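Why I Gave Up Coffee After Noon

I quit afternoon coffee in November, and a few people have asked how it went, so I'm writing it down once and will send them the link.

I used to have four cups a day. The first was at home before anyone else was up. The second was at my desk. The third came after lunch and the fourth at half past three or so, when I was tired and wanted to get up from my chair. I never thought of this as a lot. My father drank it from a thermos all day and slept like a stone.

I don't sleep like that. For most of last year I was awake at 3 in the morning, looking at the ceiling and going over things I'd said in meetings. I bought a new pillow. I bought blackout curtains, which were expensive and made the bedroom feel like a closet. I tried going to bed earlier, and all that did was give me more time to lie there.

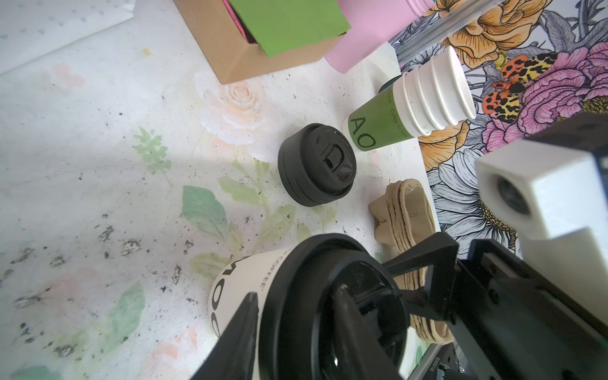

My sister suggested the coffee. She had said it before, more than once, and I'd told her it didn't affect me. What changed my mind was a cold. I was in bed for four days and drank only tea and broth, and by the third night I slept through until the alarm. I put it down to being sick. Then I went back to work, went back to four cups, and was up at 3 again the same night.

So I made a rule: no coffee after 12. I didn't cut down in the morning. I still have two cups, and I still make them strong. I buy the Horkano dark roast from the small grocery on Pritchard Street, in the plain brown bag. I tried the Golow decaf for the afternoons and didn't care for it. It tasted like the water you'd rinse a pot with. The rest of that bag is at the back of the cupboard if anyone wants it.

The first week was bad. I had a headache every day, starting at two and going until dinner. I was short with people. I ate a great many crackers. My coworker Morena Morelli told me to drink more water, and I did, and I can't say if it helped or if the headaches would have stopped by then anyway.

The second week the headaches were gone but I was still tired after lunch. I had been using coffee to cover that up, and without it I found out how tired I was. I started going outside at half past three. There's a path behind our building that runs down to the Uvley footbridge and back, and it takes me 12 minutes if I don't stop. In the rain I walk the hallways, which is dull, but it's better than sitting.

What I missed most was having something to do with my hands. A cup of coffee is a good excuse to stop working for a minute. I tried a few other things in that slot. I kept a crossword book in my drawer for a while and got annoyed with it. I went through a spell of folding scrap paper into boats and boxes, badly, from a library book with diagrams I couldn't follow past the second page. 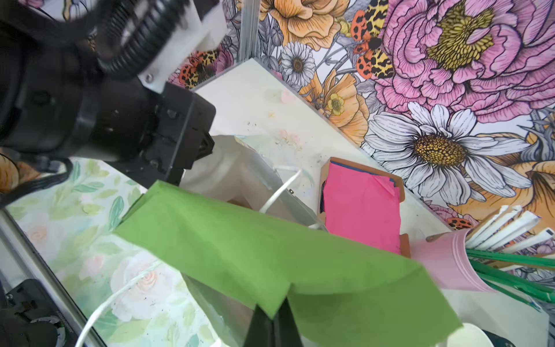
Green paper with a crease in it.

I've mostly settled on tea now. I know black tea has caffeine too, so I have mint or ginger. I keep both in a tin on my desk and people help themselves, and I go through a box of 20-odd bags faster than I'd like.

As for sleep, it's better. It isn't perfect. I still wake up some nights, especially if I've eaten late or there's something on my mind. But I go back to sleep, and before I didn't. I'd guess it's one bad night a week now, where it used to be most of them.

I've also saved some money. The afternoon cups usually came from the counter downstairs, and when I went back over my bank statements I worked out that I'd spent roughly 200 dollars on them since the summer. I haven't done anything sensible with what I'm saving. Some of it went on a lamp.

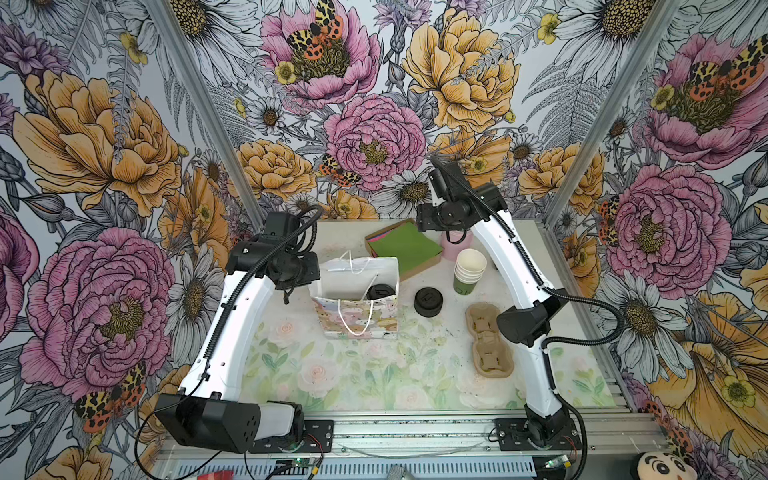

I've broken the rule a few times. I had an espresso after dinner at my cousin's wedding and was awake until the birds started. I had a cup at four on a long drive and would do the same again, because I'd rather be awake on the highway. Otherwise I've stuck to it.

My sister wants me to try going down to one cup in the morning. I've told her I'll think about it after the winter. The second cup is the one I like best, and I get to it at a quarter to ten, once the first round of email is done.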